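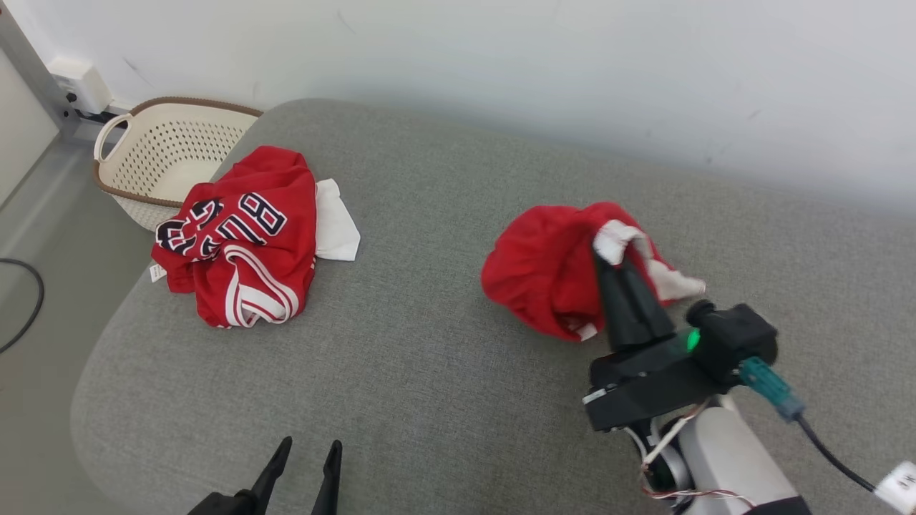 How far did I walk in July? Far enough to wear out the gray shoes, and 67 miles by the notebook.

Most of that was the river path from Nundthorpe to Plulley, which is 5 miles if I skip the loop by the mill. I skipped it more often than not. The gravel there is still bad after the spring flooding.

Vignesh Thampi came along twice. He wants to do 100 in August and thinks I should too. I said I would see how my knee is -- it was stiff again this morning on the stairs.

Left at 6:30 today and had the path to myself as far as the footbridge. Heron on the near bank. Stopped for coffee in Plulley and took the bus home, so only the one way goes in the book.

Need new laces, and to call about the dentist. Rain expected tonight, so the tomatoes can wait.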